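Jemness Gripper Cell – Set-up Guide
Section 2: Planning and budgeting before you order
Issued by Plumum, Stustbridge. Revised September 5, 2018.

2.1 Purpose of this section

This section is for the person who prepares the purchase request. It should be read before an order is placed and before any building work is agreed. Installation is covered in Section 3 and routine care in Section 6.

2.2 Before requesting a quotation

1. Write down the heaviest and the widest item the cell will have to lift. Include any packaging that stays on the item.
2. Measure the room, including the ceiling height and the distance from the proposed base position to each wall.
3. Mark on a plan all beams, light fittings, detectors and shelves within reach of the arm.
4. Confirm that the doorway is at least 900 mm wide. The crate cannot be tilted.
5. Send the plan and measurements to the Sarpong order desk with form 44.

Note: A quotation remains valid for 73 days. If the room plan changes during that time, a new form 44 must be sent.

2.3 Allowing for the gripper

Buyers often work out the reach of the arm and leave the gripper until later. This leads to late changes, and in small rooms it may mean that the base has to be moved. The gripper, its housing and any camera fitted at the wrist must all be counted as part of the working length.

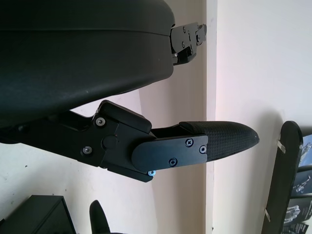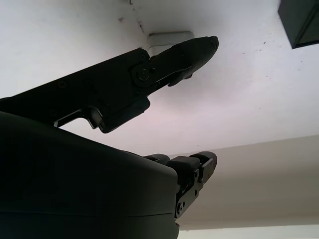

Clearance must be planned on every side of the arm, with the fingers fully open. The space needed changes with the way the wrist is turned, and a drawing that shows only the floor area will not reveal this. Where the gripper is to work near a corner between two walls, or will be raised towards a ceiling with a fixture and a beam, as in the first and second views respectively, those surfaces should be entered on the plan with their heights. Leave a gap of 100 mm between any fixed surface and the furthest point the open fingers can reach.

Caution: Do not reduce this gap to fit a larger arm into a small room. Choose the shorter arm – or a different room.

2.4 Parts to include in the first order

Fingertip pads are wearing parts and are not covered by the standard warranty. Budget for them separately.

1. Order one spare set of pads for each gripper.
2. Order one spare finger assembly if the cell is to run on more than one shift.
3. Order the screw and tool pack. The fingers are held together by small screws of more than one type, and general workshop tools may damage the heads.
4. Enter the spares on a separate line of the purchase request, so that they can be reordered under the same code.

Note: Pads from other Jemness models do not fit and cannot be returned once opened.

2.5 Costs outside the quotation

The quotation covers the arm, gripper, controller and delivery to the ground floor. The following are charged separately or must be arranged by the buyer:

Electrical supply and isolation switch
Floor fixings and any strengthening of the floor
Guarding or marked floor area
Removal or relocation of ceiling fittings
Operator training after the first day

2.6 Timing

Orders confirmed before the end of November are delivered in the following quarter. Building work should be complete before the delivery date is agreed – storage of crated equipment is charged by the week. If a site visit is needed, request it on page 2 of form 44.

Continue to Section 3 when the signed delivery notice has been received.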